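Two-arm whiteboard writing: bench rules before you run anything

Quick version of the rules we use on the Ulville bench. Written between runs so excuse the typing. Applies to any job where one arm holds a marker and the other is nearby. If you only read one part read the part on speed limits.

What you need

Two arms, both homed. One small whiteboard. One marker that fits the fingers. A dry cloth. The e-stop within reach of the person running it - reach meaning your hand gets there without standing up. A second person if it's a new program.

Step 1. Clear the table

Everything off except the board and whatever the arms are using. No cups, no spare markers, no phones. Laptop stays off to the side, outside the reach of the left arm at full stretch. Check the reach with the arm, slowly, don't guess it from the chair.

Step 2. Draw the zones

Each arm gets its own zone in the config. The writing arm owns the board. The other arm gets everything left of the board and stops short of the edge. Overlap is allowed only if one arm is parked, and parked means zero velocity command, not just "looks still". We keep a gap of 5 cm between zones. Smaller than that and the Kartha planner starts throwing warnings you will learn to ignore, and you shouldn't learn that.

Write the zones down on paper too. Config files get overwritten.

Step 3. Set the limits

Tool speed 100 mm/s max for anything touching the board. Same limit for the free arm while the other one is writing, even if it's nowhere near. Contact force limit goes on before the marker goes in. Start low and raise it in small steps until you get a line. A faint line is fine for a first run. A bent nib isn't.

Limits live in the controller, not in the script. If your script sets them, the next persons script can unset them.

Step 4. Load the marker

Arms paused, fingers open, marker in by hand, close on low force. Tug it. If it slides, take it out and try again, don't just turn the force up. Fingertips of the person loading stay above the gripper, never between the fingers. Then re-run the tool offset, every time, becuase a marker seated 2 mm lower is a marker pushed 2 mm into the board.

Step 5. Touch down and write

Approach slow, stop, contact, wait, then move. One stroke at a time on new programs. Keep the free arm open and still while the tip is down.
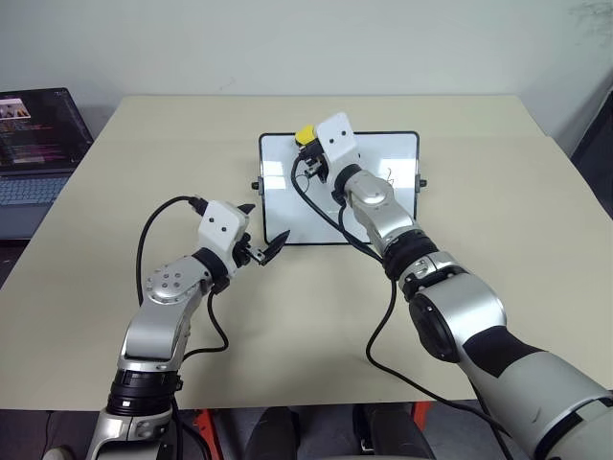

Does the force limit need to be checked again after changing to a different marker?
Check it at every marker change. Tips vary in stiffness and length, and a limit that was fine for a soft tip can be too high for a hard one.

Step 6. Cables

Most of our stops are cables. Not collisions, cables. Rules:

Leave enough slack for the full wrist range, then look at where the slack goes. Move each wrist through its range by hand-guide and watch the loop the whole way round.

No tape across a moving joint. Clips only.

A cable that lies over the work surface gets noted on the run sheet. It can smear ink or drag on the board and you want to know that before you blame the trajectory.

Nothing gets re-routed while the arms are live. Pause, route, re-check, resume.

Step 7. Watch it

One person watches the arms, start to finish. Not the screen. If you have to read the log, pause first. Stop the run if the marker tilts in the grip, if the board shifts, or if either arm does something you can't explain in one sentence. Don't restart until you can.
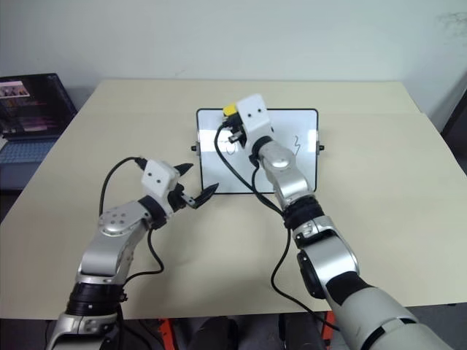
Right gripper at the upper left of the board, left gripper open with nothing in it.

Step 8. Lift, park, log

Lift straight up off the board before any sideways move. Park the writing arm, then the free arm, in that order. Cap on. Marker out by hand with the arms paused.

Log the run number, marker type, force limit, any stops and who was watching. Short is ok. "Run 19, stopped twice, cable" is a good entry. A blank is not.

Wear and checks

Finger pads get looked at every Wednesday, before the first run. Replace at 2700 grip cycles or sooner if they look shiny. Board clamps or stand knobs get a hand check at the same time. E-stop gets pressed for real, with both arms moving at low speed, and both have to stop. If only one stops, bench is closed.

Common mistakes

Running yesterday's tool offset.

Raising the force to fix a dry marker. Change the marker.

Zones copied over from the Sorkberg bench. Different table, different heights, dont.

Leaning in to see the line better. Pause first, every time.

Changes to these rules go through Jad Aoun, who keeps the master copy. The Trevine cell has its own sheet for pens and brushes, use that one over there. Zone templates were last updated in August, so if your copy has only one zone per arm and no parked state, throw it out and get the new one.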